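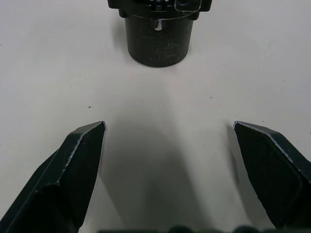

Issue 46

Stodero users' board – methods – two-arm handover, wrist cameras vs one head camera

flilham_bench
Right, numbers are in. 283 tries in total, same table, same arms. Half the policy's input comes from the wrists in the first condition, none in the second. Wrist view wins for the grasp, no surprise. Handover is where it goes odd – success drops when the head view is taken out, even if both wrists can see the tool. Write-up is called Clisow for now.

sprocket_tea
What's the tool? If it's a smooth cylinder I'm not that impressed tbh. Grip matters more than the camera.

flilham_bench
Bosch cordless thing, held upright by the handle. Rubbery strip down one side, smoother on the other. So no, not a smooth cylinder. Close up it runs right up the middle of the wrist view and the policy looses track of the other arm.
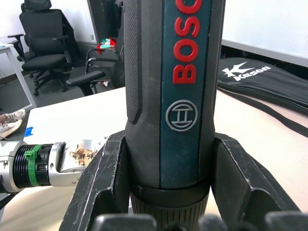 Reply 2: is the background doing the work?

mossgate
My worry. Chairs, a Kason bag, tape on the table. 200 demos with all that sitting there and the net learns the bag. Did you move anything between runs?

flilham_bench
Bag shifted about every session. Chairs wherever people left them. Didn't log it, should have.

sprocket_tea
Then you can't claim it's the cameras. Sorry. Could be clutter, could be lighting.

mossgate
Bit harsh. The gap in the handover is big enough to be worth a proper rerun. But yes, plain backdrop please, and log the layout.

flilham_bench
Fair. Rerun booked Thursday. Grippers nearly touching is the bad moment – fingers overlap from the head view, and I can't tell by eye which plate is whose. So how the policy uses that view, no idea.

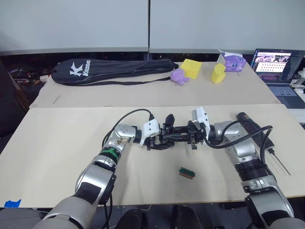 Acheampong

Coming in from the arm side. Try masking the head view only once the fingers overlap, leave it on before that. If success holds, it's the approach that needs it and the close part is all wrist. We saw something similiar with pegs, small sample, wouldn't bet on it.

sprocket_tea
That I'd read. Still say test a second tool.

flilham_bench
Will add the mask condition. Second tool if there's time, probably October.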